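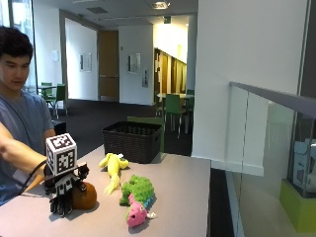
3.2 Objects and procedure

The household objects were chosen from what families in our earlier survey said was left out most often at the end of the day. Soft toys came first by a wide margin, ahead of clothing and paper. We therefore gave them a set of their own, referred to below as the Cernivel set, and kept hard toys and kitchen items for Section 3.4.

Soft toys are awkward to tidy for reasons that have little to do with weight. A long tail or a splayed leg makes it unclear where the toy begins and ends, and a plush body gives way under the fingers before it lifts. Round items behave differently, as they can roll when touched off centre. The set mixes both kinds, and Figure 3 shows one arrangement on the table, with two reptile toys, a round brown item and the woven basket used as the container. Sewn-in labels were left on, since most families leave them on at home.

Each trial began with the toys laid out on the grey tabletop and the basket standing behind them. The task was to put every toy into the basket, one at a time and in any order. A toy counted as put away when no part of it touched the table. Toys hanging over the rim were recorded separately as "partly in". Vinh Mai prepared the layouts in March, drawing positions from a list so that no toy was always nearest the basket.

We collected 1,000 trials in total. Of these, 197 were set aside, mostly for layouts that did not match the list, and the remainder were kept for analysis. Across the full collection there were 3,946 separate pick-ups, including repeated attempts at the same toy. Results are given for each toy and then for each of the 6 starting layouts.

Figure 3. Soft toys and basket from the Cernivel set.

3.3 Scoring

Two of the authors scored the trials independently, using the same sheet. Where they disagreed on whether a toy was in or partly in, the lower score was kept.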